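Ticket 191: Cotstead test suite, random failures in parallel runs
Status: resolved
Logged by: Cornel Nistor

Good news, the flaky tests are cracked! Full suite passes with one worker, but with 2 workers we were losing a different test nearly every run.

Tried first: raised the timeout to 300 seconds. No change.

Then I printed the random seed at startup and replayed a bad run. Same failure, first try (so happy to see that red line). Both workers were writing to the same temp folder, and the cleanup step in one wiped the other's fixtures. 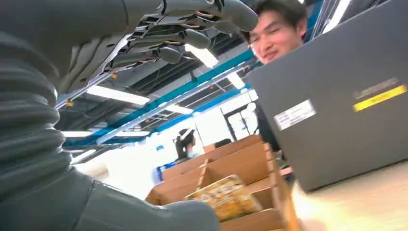
Fix: each worker now gets its own folder, named by process ID. Ran it 40 times in a row, all green! Merged to main. Nellham branch still needs the same patch.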